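The arm that promises to tidy your desk

Uvton wants to sell you a robot in pieces. Silvia Jurčo is not sure you should let them.

The leaflet has a family on it, of course. They are laughing at a kitchen table while their robot does something helpful just out of shot. Uvton, which works out of two units on the edge of Trollivthorpe, calls its kit the Krajčí and says it will bring "real robotics into the ordinary home". I have read that sentence, or its cousins, on the side of a great many boxes.

What you get for £270 is a bag of motors, a control board, a power supply, a bundle of wire and a licence to download the plastic parts, which you print yourself. No printer? Uvton will print them for you for another £190. Two arms, one to be moved by hand and one to copy it, with everything printed and a camera for the wrist, come to £800. By then we have left the price of a toy well behind, and we are still short of the price of anything that would be any use.

I built the pair. The instructions are better than I feared, apart from the pages on wiring, where the drawings shrink just as you need them to grow. The wires themselves run along the outside of the arm, held by whatever you can find to hold them. Two of the screws supplied for the camera board were too long. I swapped them for a pair out of a dead radio and carried on, which is fine for me but would be the end of the evening for plenty of people who saw the laughing family.

Then there is the question of what it does. Uvton's answer is "anything you teach it", and the starter lesson is putting small blocks in a pot. You guide the arm through the job again and again, the software stores each go, and in the end you press a button and let it try alone. 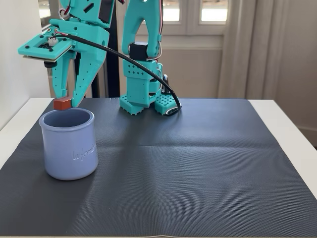
Sabina Brabec, who runs product development at Uvton, would like me to be more excited about this. "People forget that a few years ago you needed a laboratory to do it," she told me over the phone. She has a point, and I said so. I also asked her how many goes it takes before the arm can be trusted with a block. "It depends on the block," she said. And on the light, as I learned when I moved the pot nearer the window and the whole thing went to pieces. And on the pot.

None of this appears in the leaflet. What does appear is a list of "coming soon" skills, among them folding socks, sorting post and setting out a breakfast. I asked Brabec which of these was working in the office. Post, she said, if the envelopes were all of one size. She was cheerful about it — people who make robots generally are.

The rival kit from Zanadano costs more and arrives with moulded parts, a proper cable channel and a printed manual. It is also duller to own. When a finger snapped on the Krajčí I printed a new one overnight and had it fitted before breakfast; Zanadano would have sent me a form. If you like mending things, that matters more than any amount of sock folding.

What bothers me is the subscription. The software is free for the first year, after which storing your lessons on Uvton's servers costs extra, and Brabec would not tell me how much. You can keep them on your own machine, but the setting is three menus down and switched off when you start. Uvton says it has sold 1122 kits so far. I would like to know how many of those buyers have found the menu.

The Krajčí is on sale now. The sock folding is promised for November.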